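We use cookies to remember your settings and count visits. By continuing to read you accept this. [Accept] [Manage choices]

A morning at Stiltside: how one table cell is kept running

I went up to Stiltside in February with Gianni Grasso, who had arranged the visit through a former coworker of his. The place is a test shop on the second floor of an old printing works. You go in through the loading door, sign a sheet, and take a freight elevator that stops a couple of inches short of the floor. We were there from nine until a little after one.

They have several cells in the main room. We asked to spend the whole time at one of them, because on these visits I usually get ten minutes at each machine and come home remembering none. Fidel Cabral, the technician who looks after it, was fine with that as long as we stayed out of his way while he did the morning checks.

The cell is a light arm working at a table. The job they have it on is cleanup work: small objects, a dustpan and brush, and bags to put things in. A person drives the arm by hand for part of the day, and the recorded runs are used later by a group in another building. I did not get to meet that group, so this report is only about the machine and its table.

Morning checks

Fidel starts with the power off. He runs a hand along the cable from the base to the wrist and feels for stiff spots. The cable is tied down with straps at a few points, and he looks at each strap to see if it has slid. His complaint about straps is that people pull them tight. A tight one looks neat with the arm folded, then the arm reaches out and the cable has nowhere to go. He leaves enough slack to get two fingers under the cable at every joint.

Then he checks the mounting bolts at the base. Each has a line of paint across the head and onto the plate. If the two halves of the line no longer meet, the bolt has moved. All of ours met. He told us he found one that didn't last fall, after a week of runs where the arm kept landing a little to one side and everyone had blamed the software.

With that done he powers up and sends the arm to a parked position, where he can compare it with a mark on a steel block. He slides a feeler gauge between the fingertip and the block. If it goes in with light drag he writes a check mark on the log. If it doesn't, he does the joint zeroing again, which takes him most of an hour. The log is a paper one on a clipboard. There is a computer version too, and Corrado Rinaldi, who runs the shop, wants everyone to move over to it. Fidel fills in both and trusts the paper.

The gripper gets the most attention. The fingers are cheap and wear out, and he keeps a drawer of spares. He opens and closes them by hand before the motor is allowed to do it. Grit from the cleanup objects works its way in near the pivots, and he gets it out with a soft brush and a short puff of air. He does not use oil there. They tried it early on and it collected dust until the fingers stuck.

Setting the table

The arm itself takes less of the day than the table does. I had expected the opposite.

Paper goes down first. They cover the tabletop with a big sheet of plain brown paper and change it when it wrinkles or tears. The paper comes on a roll of 200 feet from a packing supplier, and Fidel puts up a new roll himself because it is awkward to hang alone if you haven't done it before. A fold in the sheet is enough to catch the edge of a dustpan, and then the whole sheet drags. He smooths it from the middle out with his forearm.

Next come the bags. Ordinary black trash bags are used, fitted over a container or a box, with the opening folded down over the outside. Fidel spends real time on this. A bag that stands up at the mouth will catch the fingers, and one that sags inward closes over whatever you are trying to drop. He folds it well down, then presses the plastic against the inside walls with his fist. A strap helps on a container where the bag likes to creep.

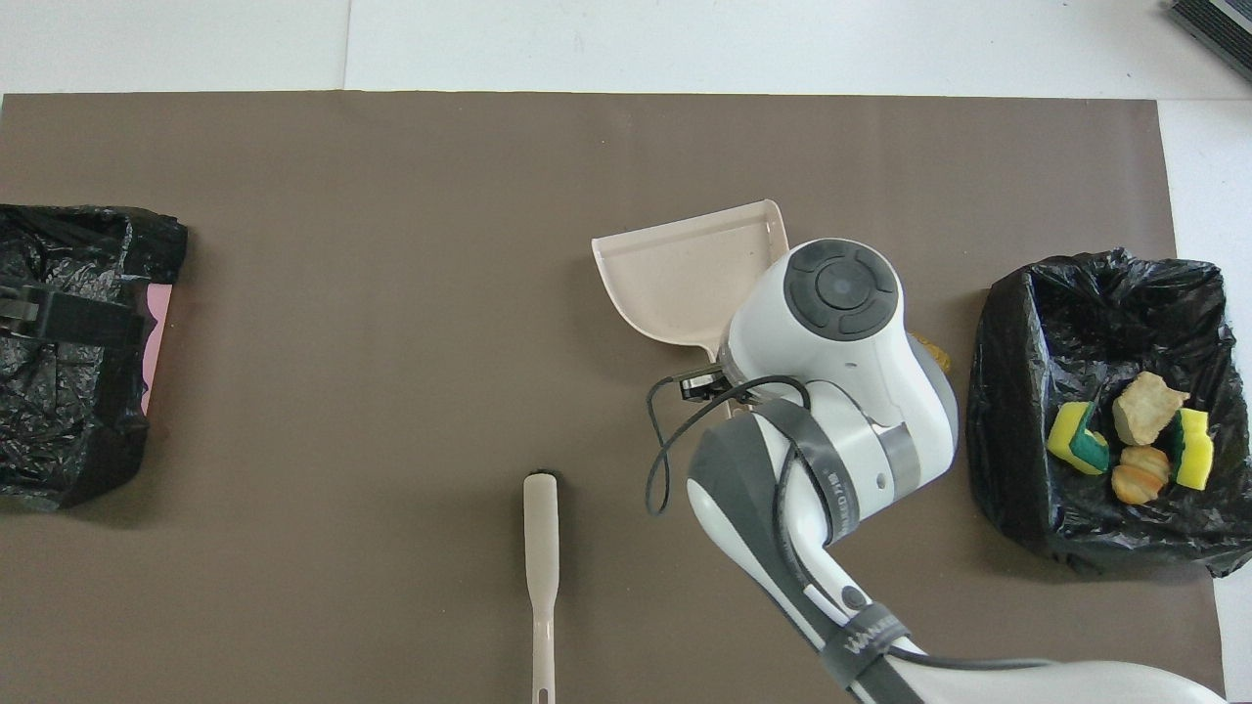

The position of each thing is changed between runs. They don't want the pan in the same place every time, so a sheet taped to the wall gives the layout for each run, and the operator checks it off. Fidel showed us a stack of finished sheets from the last batch, 160 of them, held with a bulldog clip. A run with a mistake in the layout is kept, with a note written in the margin.

I asked about the dustpan, since it seemed an odd thing to give a gripper. Fidel said a dustpan is hard in a useful way. It is light, so it skids when you touch it, and the handle may be turned toward you or away from you. The brush is worse. A thin handle lying flat on paper leaves the fingers very little to get under, and an operator who comes down too low will press the fingertips into the table. That is where most of the finger wear comes from.

A stop and a repair

At about 10:30 the arm stopped partway through a move and would not restart. I was glad of it, to be frank, as I had come to see how they handle this sort of thing.

Ozan Yurt was driving at the time. He took his hands off, called it out, and wrote the time down before anyone touched anything. The fault was a lost connection to the gripper. Fidel cut the power, held the arm up with one hand so it wouldn't sag onto the table, and lowered it onto a foam block they keep for the purpose. He unplugged the gripper lead, looked into both ends with a pocket flashlight, and found one pin slightly bent.

He straightened it with a dental pick. It would have done for the day, he said, but a pin that has been bent once will bend again, so he swapped the lead for a new one from the drawer and put the old one in a tray to be fixed. The leads are rated for 2,000 bends and he changes them at 1,000. I asked if that was wasteful. He said a lead costs less than the time we had just spent standing there.

After the swap he routed the lead by hand, moved the wrist to each end of its travel with the power off, and watched the loop. It rubbed on one side, so he undid a tie and started again. The second try was fine. Then came power, park, steel block, feeler gauge, and a check mark. The whole stop took 35 minutes by the wall clock, with coffee for Gianni and me in the middle of it.

Ozan did three easy practice moves before going back to the run sheet. He told us he always does this after a repair, to get the feel back.

Spares and software

The drawer by the cell holds fingers, leads, fuses, ties, tape and a small bag of screws sorted by length. Italo Rizzi does the ordering for the shop and keeps a card at the front of each bin. When you take the second-to-last part you carry the card to his desk. Gianni wants to copy this at our place. Our own bins at Messina have a barcode system that is down about as often as it is up.

The spare fingers are printed by Caritbridge, a small outfit across the river. Stiltside used to print its own, but the layers split at the root under side load, and Corrado got tired of it. The run software is called Grineder. I saw it only over Ozan's shoulder. It has a large stop button, a timer, and a box for comments that he types into after each run. He would like the box to be bigger.

What I would ask next time

We didn't get to see a full zeroing, and I would have liked to. Fidel offered to do one after lunch but we had the drive back. I also forgot to ask how long a new operator takes to get comfortable with the arm. Gianni thinks Ozan said two weeks, but he isn't certain and neither am I.

If you are planning a visit, wear flat shoes, and bring a sweater, as they keep the room cool. Parking is on the street side only. The loading door bell doesn't work, so call up from the car. Corrado prefers groups of four or fewer and asks for a week's notice. We bought sandwiches at the corner place on the way out and ate them in the truck.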